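Thread: Medikamente auf Reisen und zu Hause ordentlich aufbewahren. Schreibe das auf, nachdem ich im März den ganzen Bestand meiner Eltern durchgesehen habe. 1/11

Das Bad ist der schlechteste Platz in der Wohnung. Feucht, mal warm, mal kühl. Die Küche über dem Herd ist auch nicht besser. Bei uns steht alles im Flurschrank, oberstes Fach, abschließbar. 2/11

Tabletten bleiben in der Originalpackung, mit Beipackzettel. Ich hatte früher alles platzsparend in eine Dose gelegt. Danach wusste ich bei 2 Blistern nicht mehr, was es war, und habe beide entsorgt. 3/11

Bei Kapseln in Flaschen schreibe ich das Datum der Anbruchs auf den Boden, mit Folienstift. Nach dem Öffnen gilt oft eine kürzere Frist als die aufgedruckte. Steht im Beipackzettel, meistens weit hinten. 4/11 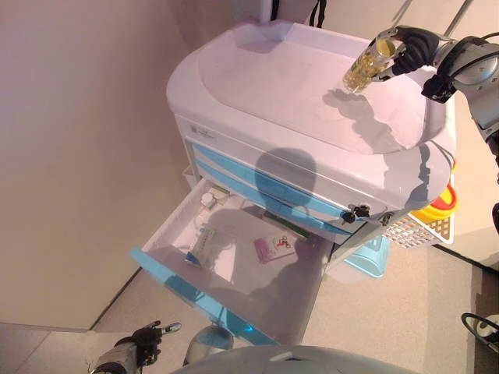
Bernsteingelbe Kapseln in einer durchsichtigen Flasche.

Apropos Flaschen: Gelatinekapseln kleben bei Wärme zusammen. Im Auto im Sommer geht das schnell. Die kleine Trockenkapsel im Deckel gehört übrigens dort hin, die bitte nicht wegwerfen. 5/11

Für die Liste nehme ich eine einfache Tabelle: Name, Wirkstoff, Stärke, Ablaufdatum, wer es nimmt. Hatte vorher die App Modov probiert, aber das Eintippen am Handy war mir zu langsam. Die Tabelle hängt ausgedruckt innen an der Schranktür. 6/11

Wochendosen fülle ich immer abends am Tisch, mit gutem Licht und ohne Radio. Erst ein Präparat für alle Tage, dann das nächste. Manche Tabletten dürfen nicht ohne Blister liegen - im Zweifel in der Apotheke fragen. 7/11

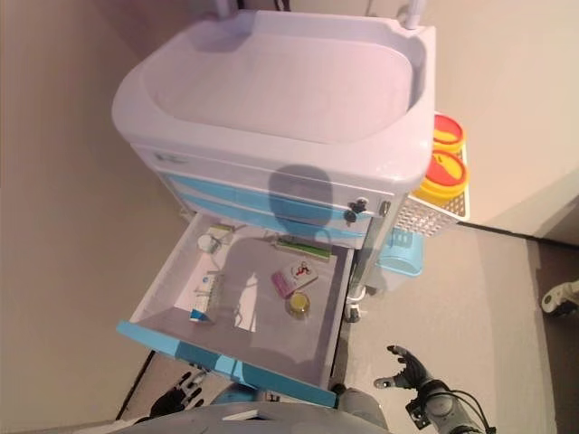
Schlüssel nicht stecken lassen, wenn Kinder zu Besuch sind. Meiner liegt in einer Schublade im Arbeitszimmer. Brausetabletten sehen für Kinder aus wie Süßigkeiten, die Röhrchen kommen bei mir deshalb ganz nach hinten. 8/11

Auf Reisen: alles Wichtige ins Handgepäck, dazu eine Kopie vom Rezept. Für die Kühltasche gilt - Insulin und Ähnliches nie direkt an den Kühlakku legen. Ein dünnes Handtuch dazwischen reicht mir. 9/11

Entsorgen: bei uns in den Restmüll, in vielen Orten ist das so vorgesehen. Regional gibt es andere Wege, die Gemeinde sagt das. Niemals in die Toilette oder den Ausguss, auch Säfte nicht. 10/11

Zweimal im Jahr gehe ich alles durch, im März und wenn die Uhr auf Winterzeit geht. Die Vorlage für die Tabelle lade ich die Tage hoch, muss vorher noch unsere eigenen Einträge rausnehmen. 11/11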